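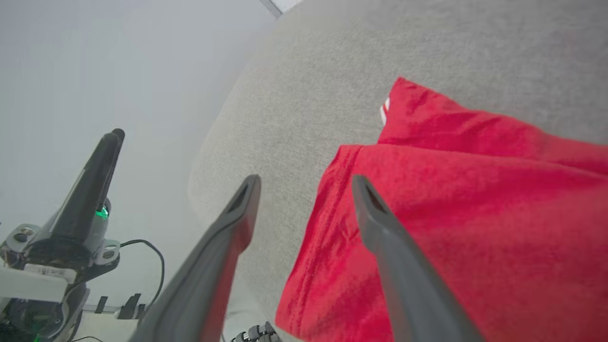 Red on gray, with the little white tag sticking up.

I have a new favorite color and it is the red you get when something bright lands on a pale gray couch. I had the T-shirt drawer out again this weekend (yes, again!) and I kept stopping to look at how good that knit is against the upholstery, all those creases going darker in the folds.

So, the drawer. Back in March I got it into my head that every T-shirt I own should fit in one drawer, standing up, so I can see them all when I pull it open. I used to stack them flat, and the ones on the bottom might as well have been living in Flancombe with my winter coats. Now I fold on the couch with an old movie going, and I love it. I really do! The seat is wide and soft and just the right height for my back, much better than the bed.

My way of folding goes like this. Lay the shirt face down and smooth it from the collar out with the side of your hand. Bring one side in to the middle, sleeve folded back on itself, then the other side. Bottom hem up to just short of the collar, then in half, then in half once more if the knit is thin. A good fold will stand up by itself on a cushion. Thick knits want one fold less, and anything with a big print on the front I roll, so the print doesn't crack.

The drawer dividers are the Zelen ones, the short fabric kind. I paid 85 for the set, more than I meant to spend, but they stay put and they don't snag. I had a stiff plastic set before that and it scraped the wood every single time.

One thing I'm still deciding is the tags. I used to snip them all out, and then I could never remember which shirts go in the cold wash, so lately I leave them in and just tuck them down before the last fold. Reds especially! I wash those cold, inside out, and never with the towels.

Next weekend it's sweaters, and I already know they won't fit. If you have a way of folding a chunky turtleneck, please leave it in the comments.

Posted Sun 27 May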